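Gallery: can a machine tidy a shelf yet?

4/3/18
By the Clalness workshop desk
2 comments | 100 shares

We have been asking whether household and shop-floor chores can be handed over to machines. Tidying is the one readers ask for most, and it is still the slowest. At Darnungate the Pima team runs its shelf and desk jobs in simulation before anything is tried in a real room. A full set is 600 attempts, and a long weekend can get through up to 3000.

Lifting an object is mostly solved if it has flat sides and stands clear of its neighbours. Putting it back in the right place, the right way up, is where most of the failures come in.
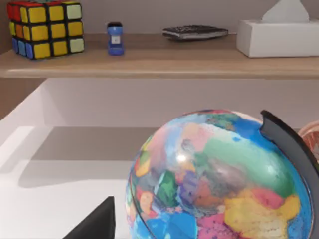 Soft things are harder again. A tissue gives way as soon as it is touched, and a grip that suits a solid box will crush it or miss it. Round things roll. Thin things lying flat offer very little to hold, and the usual answer is to slide them to an edge first, which takes time and sometimes ends on the floor.

Vītola, who supply the shelving for the real room, expect to deliver in May. The same jobs will then be run with proper furniture and ordinary lighting, and we will add to this page when there are results.

For now a person would clear the lot faster. Shop shelves with one product per row are a better bet, and a few of those jobs could be handed over sooner.

Share 100 | Comments 2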